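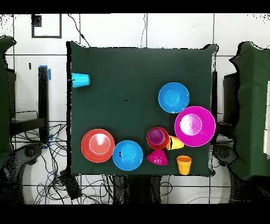
Bowls and cups on the green cloth, before sorting.

Tableware Day at the Destberg Play Library

The play library at Destberg lends toys and play kitchen sets to families and to small day care programs in the area. Twice a year we take the tableware out of its bins, go through it, wash it, and put it back in sets. The fall session was in November, and this page covers the plastic bowls and cups. The pans and the play food have their own page.

Ingrid Haverford ran the sorting table and wrote most of the notes below. Reginald Marchetti updated the catalog. Click any picture for a larger view.

The mixed set

The picture at the top of the page is one mixed set from the Witolora shelf, tipped out on the sorting table. There are five bowls and five cups. The colors are the usual strong ones: magenta, sky blue, coral red, yellow, purple.

The big magenta bowl is the largest thing in the set. Children use it as the serving bowl, and in the catalog it is listed as "serving, magenta." The two sky blue bowls are close to each other in size and are listed as a pair. One is toward the upper right of the cloth and the other is lower down, next to the coral red bowl.

The small magenta bowl is upside down on the table. If you borrow this set, please check that you are sending back both magenta bowls. The small one fits inside the big one and gets missed at check-in.

The purple cup is sitting inside the red one. Cups can come back nested like this, but please pull them apart and dry them first. Water stays between them in the bin and the next family gets a musty set.

The yellow cup and the light cyan cup are lying on their sides. Neither color is rare. We have spare yellow cups in the parts drawer, and the cyan ones can be matched from the Chidiac donation.

The cloth

The dark green cloth goes on the square table for every sorting session. Bright plastic shows up well on it, and it keeps small pieces from sliding. We had a white sheet before and pale items were hard to find on it. The green one is machine washable, cold, no bleach.

How sets are sorted

Everything comes out of the bin and onto the cloth. Bowls are checked first, then cups. A piece with a crack or a rough rim is taken out of lending. Scratches are fine. Faded color is fine unless the piece can no longer be matched to its card.

Washing is in warm water with ordinary dish soap. We no longer put tableware through the dishwasher at the hall, as two of the older sets warped. Pieces air dry overnight on racks, then go back in mesh bags with the card facing out.

The catalog now lists 700 pieces of play tableware in 95 sets. Of those sets, 70 were ready to lend at the end of the session. The rest need at least one replacement piece. Reginald has the list of what is missing and will give you a copy at the desk.

Borrowing

Tableware sets go out for three weeks and can be renewed once. The mixed set shown here is number 2378. Ask for it by number, because there are several on the shelf that look much the same through the bag. The Garnico tea sets are still on hold until the new lids come in.

If a piece goes missing at home, tell us when you return the bag. There is no charge for a single cup or small bowl. Serving bowls are harder to replace and we ask for a small contribution.

Donations of plastic bowls and cups are welcome at the front desk during opening hours. Please wash them first and leave out anything with stickers on it.

Page updated Wednesday, December 18, 2019.

Back to gallery index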